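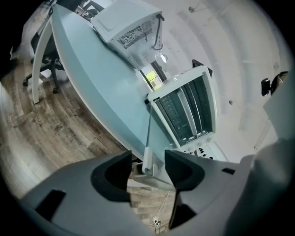 A curved desk with a white appliance at the far end.

How to set up a curved desk at home

Curved desks suit a corner or an open room, but they take more planning than a straight one. The Sabbagh guide sheet covers assembly only, so these steps deal with everything else.

1. Mark out the floor
Tape the outline at full size before you order. Allow 800 mm behind the desk for the chair, more if people need to walk past. Leave the tape down for a day and see whether you keep stepping on it.

2. Check the floor is level
Lay a spirit level where each leg will stand. Small differences can be taken up with adjustable feet. Older places around Grundville often have a fall towards one wall, and a packer under the low leg works fine.

3. Assemble it in place
A curved top is awkward to get through a doorway once the legs are on. Put it face down on an old doona, fit the legs loosely, then tighten every bolt once they are all started. Turn it over with a second person — the weight isn't evenly spread and it will want to roll.

4. Run the power
Work out where the power point is before choosing which end holds the heavier gear. Clip a powerboard under the top, 15 cm back from the edge. Standard cable tray won't follow a bend, so use short lengths or stick-on clips. Nivudlow sells clips in packs that colour-match most tops.

5. Place your things
Keep printers and other boxy items at the ends. Flat-backed gear wastes space in the middle of a curve. Your monitor goes at the deepest point, an arm's length away.

6. Recheck the bolts
Go around with the Allen key after a fortnight, then again every few months. Timber tops move a little with the weather — ours needed a quarter turn in June.

Updated May 9, 2023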